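Hayes (garment-handling kit)

From the household robotics reference pages. Last edited 2022-09-13.

Hayes is a garment-handling kit for humanoid robots, sold by the robotics supplier Didach. It is made up of replacement fingertips, a software package, and a set of practice items, and it is meant to let a general-purpose humanoid pick up clothes on hangers, carry them a short distance, and hang them on a rail. Didach sells the kit without a robot. A related setup and training service is offered under the name Hayes Onsite.

The kit is aimed at research groups, care technology projects, and clothing rental businesses. It is not certified for use in homes without an operator present, and the license terms say so on the first page.

Background

Didach started out supplying spare parts and cabling for laboratory robots. Its first product of its own was Corneo, a fingertip pad with a soft outer layer over a stiff core, developed for picking up flat items such as cards and folded paper. Customers who tried Corneo on clothing reported that the pads held thin fabric well but slid on round wire, so hangers tended to turn in the grip when a heavy garment was attached.

Work on a version for hangers followed. The new pads have a shallow groove across the face, which keeps the neck of a hanger from rolling. The name Hayes was first used for the pads alone and was later applied to the whole kit. The older Corneo pads are still made and are included as a second set.

Contents

The standard kit contains:

Grooved fingertip pads, 2 pairs
Corneo flat pads, 1 pair
Adapter plates and screws
Practice hangers in wire, plastic, and wood
A calibration card
A license for the Hayes software
A printed setup guide

The practice garments shown in the sales material are not part of the kit. Buyers use their own clothes, and the setup guide suggests starting with a plain shirt that has no hood, cord, or loose belt.

Software

The software runs on a computer connected to the robot by cable or over a local network. It is divided into three skills, called pick, carry, and hang. Each can be run alone or in sequence. Pick closes the fingers on the upper part of the hanger. Carry moves the item while keeping the hem away from the robot's legs. Hang brings the hook over a rail and lowers it until the load comes off the wrist.

A fourth skill, lay, was added in an update. It lowers a garment onto a flat surface such as a bed or table and lets go of the hanger. Lay is described in the release notes as a preview, and it does not fold or smooth anything.

The skills can be adjusted by demonstration. An operator guides the arm through a task, the software records the motion, and the recordings are used to tune the skill for that room. Didach recommends over 500 demonstrations for a new type of garment. Users with a single closet and a small range of clothes have reported usable results with far fewer, but the company does not support setups below that number.

Force limits are set separately for each skill. If a sleeve or strap catches, the arm stops and holds its position until the operator clears the fault. There is no automatic retry in the standard version. A retry option exists in the settings file and is turned off by default.

Compatibility

The adapter plates fit most hand-type end effectors with removable fingertips. Simple two-jaw grippers can be used with a different plate, ordered separately. The arm needs enough reach to bring a hanger above shoulder height if a full-height rail is to be used. For shorter robots the guide allows a raised base, provided that the base is rigid and wide enough for both feet with room to spare.

Cables are a frequent cause of trouble in small rooms. The guide asks that the power and data lines leave the working area on the side away from the rail, and that any slack be kept off the path of the operator.

Rooms and testing

Didach carries out acceptance tests in furnished rooms. The company's view is that clothes behave differently when there is furniture close by, and that a bare test bench hides most of the faults a customer would run into. The main site for this work is Musmont, a building with several rooms fitted out as bedrooms and hallways. Customers can book a room there by the day and bring their own robot.
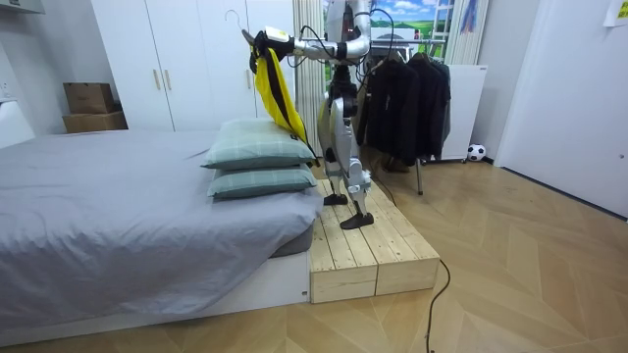

Humanoid robot holding a yellow garment with black trim on a hanger, beside a bed. A rail of dark clothes stands to the right.

A full acceptance run consists of 796 separate pick attempts, spread across the hanger types and several kinds of garment. The results are recorded per skill. A run that fails on hang but passes on pick and carry is listed as a partial pass, and the kit may still be shipped for projects that do not need a rail.

Hayes Onsite

Hayes Onsite is a visit of 3 days by a Didach technician. The first day is used for fitting the pads and checking the arm. The remaining time goes to recording demonstrations and training the customer's operators. Travel is billed separately. Bookings for November were opened together with the update that added the lay skill.

Support by phone and email is included for the first year after purchase. After that it is sold as a yearly plan, which also covers worn pads.

Reception

Comments from users have mostly dealt with the pads, which are considered the strongest part of the kit. The groove holds wire hangers firmly, and the pads can be changed without removing the hand. Wear is uneven, and the inner edge usually goes first.

The software has had a more mixed response. Padded hangers are not supported, and clip hangers for pants and skirts work only with the flat pads. Slippery linings are a known problem during carry. Tightly filled rails are another, and the setup guide advises leaving a gap wide enough for the robot's hand before running hang. Several users have asked for a way to push hanging clothes aside first. Didach lists this as planned and gives no release date.

See also

Corneo
Musmont
End effector
Learning from demonstration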